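Going Up: A Stair Builder on Squeaks, Risers and Other People's Basements

14 shares | 3 comments

Constanza Vergara does not take the stairs two at a time. She takes them one at a time, slowly, with her eyes on her feet, and when she gets to the top of mine she goes back down and does it again. "Third one from the bottom," she says. "You know about that one?"

I did not know about that one. I have lived over that one for six years.

Vergara runs Stelunari, a small shop in Valdebenito that builds and repairs wooden staircases and very little else. She used to frame houses. The stairs were always the job the rest of the crew found a reason to be away from, so she ended up with them, and after a while people started calling her and leaving the crew out of it. "I'd like to say I had a passion," she says. "I had a framing square and the others were at lunch."
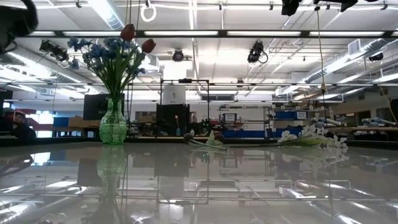 What makes a stair squeak?

Wood rubbing on wood, or wood rubbing on a nail. A tread shrinks a little over the years, the joint under it opens up, and every time somebody steps there the two pieces slide against each other.

The fix depends on which side you can get to. From below, with the stringers open, she'll glue in blocks and put a couple of screws up through the riser into the tread. From above she has to be sneakier, with trim screws and a lot of filler. Talcum powder, which my father swore by, gets a shrug. "It's good for a week. If your in-laws are coming for a week, use it."

She is less relaxed about glue from a can. A customer once emptied several tubes of something called Brerkix into every gap he could find, and the squeaks did stop. So did any chance of taking the treads off without a saw. She ended up replacing the whole run. "He was very proud of how strong it was," she says. "He was right, too. I lost two blades."

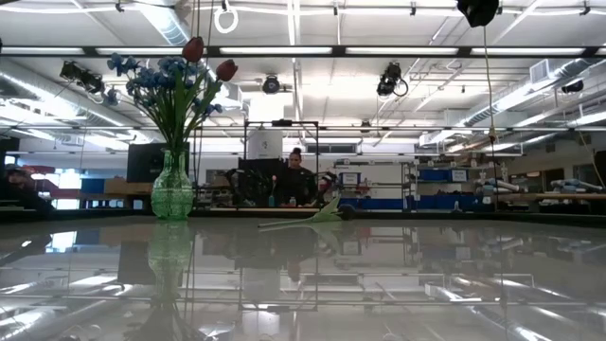 Most of her calls, though, come from people who are finishing a basement. They've picked the carpet, they've picked the paint, and then an inspector comes by with a tape measure and asks about the stairs. Older basement stairs tend to be steep and short of headroom, and the bottom step is often a different height from all the others because somebody poured a new floor at some point and let the staircase deal with it.

That last one bothers her the most. "Your legs learn the stair by the second step," she says. "After that you're not looking. So if one of them is off by half an inch, your foot finds out before you do."

I asked if half an inch could really matter. She pointed down at the third one from the bottom and let me think about my laundry-carrying career.

The measuring happens by hand, then goes into a program called Clanamus that a nephew put on her laptop and that she has slowly stopped insulting. It draws the stringer and tells her the rise and run. She still lays the whole thing out on a scrap of plywood afterward. The program assumes the walls are straight, and she has worked in a good many 100-year-old houses. 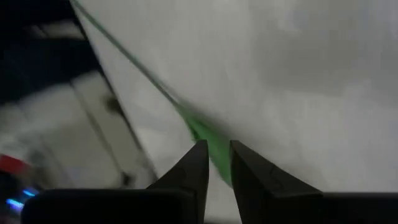
Old houses are also where she does her favorite work, if you can get her to admit to having any. Winders, mostly, the wedge-shaped treads that turn a corner. Each one is a different shape and has to be cut to fit its own spot, and if the first is wrong the rest are wrong in sympathy. She did a set last September in a farmhouse where the owner wanted to keep the original handrail. The rail had been worn thin on one side by generations of palms. It was also held to the wall by a single screw.

"They asked me if it was original," she says. "The screw, I mean. They wanted to keep that too."

She charges $400 to come out, measure and write up a plan, and takes it off the bill if you hire her. Plenty of people don't. Some take the plan to a cousin. She doesn't mind the cousins much, though she does get a fair number of calls from them on Wednesday nights, usually with the old stairs already in the dumpster and the family already upstairs.

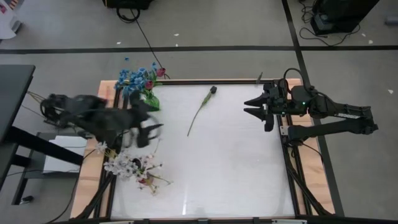 A single flower on the white tabletop.

By her own tally she has built just over 200 staircases. She can tell you which of them she'd do over, and did, for some time, while my coffee got cold. One has a newel post she thinks is too fat. One is in a dentist's office and she drives to a different dentist.

As for mine, the verdict was a new tread, a few blocks underneath and a longer handrail, since the present one gives up a step before the stairs do. She can fit it in next month. Until then I'm to step on the left side of the third one and keep a hand free.

Contact the editor | © All rights reserved | Back to top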